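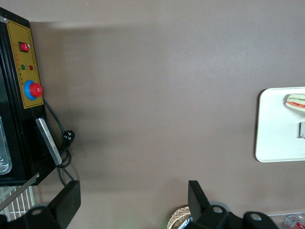
## 4.2 Close-Range Perception and Grasp Gating

The wrist camera on each arm feeds a small network that predicts a grasp offset in the gripper coordinates. It runs at 20 Hz and shares no weights with the fixed-camera detector. In early builds of the Plomow stack the offset was applied as soon as the detector reported a target, and large surfaces near the fingers pulled the estimate sideways. The black appliance with the yellow panel was the worst case: its control knob scored as a graspable object in 34 validation views.

We therefore gate the offset on two conditions. First, the target mask from the fixed camera, projected into the wrist view, must overlap the region between the fingers. Second, any mask labeled as a fixture is removed before the offset is computed. Trays and baskets are kept as support surfaces - their rims are still used for collision checks, but never as targets.

## 4.3 Arm Assignment and Approach Planning

The planner, Toft, receives a list of items and a destination for each one. It assigns one arm per item and holds the other in a raised pose outside the swept volume. Simultaneous motion is supported by the controller but was disabled for all trials reported in this section.

Approach directions are sampled per shelf level. On a tiered rack, an item on the top step can be reached from above with few constraints, while the lower steps need a shallower angle to clear the packages standing behind. Candidates are ranked by clearance and then by wrist travel. If the best candidate falls below the clearance limit, Toft requests a new fixed-camera estimate and plans again.
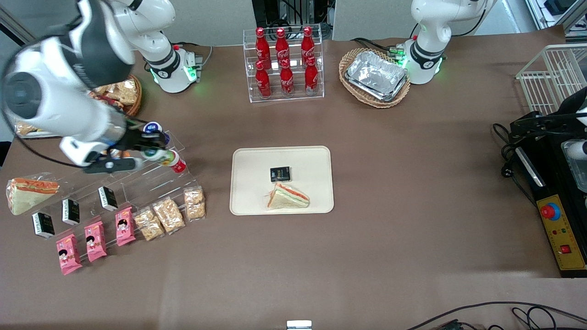 **Figure 2.** Right arm with its gripper closed around a small bottle on the top step of the display rack; the left arm is held in a raised pose.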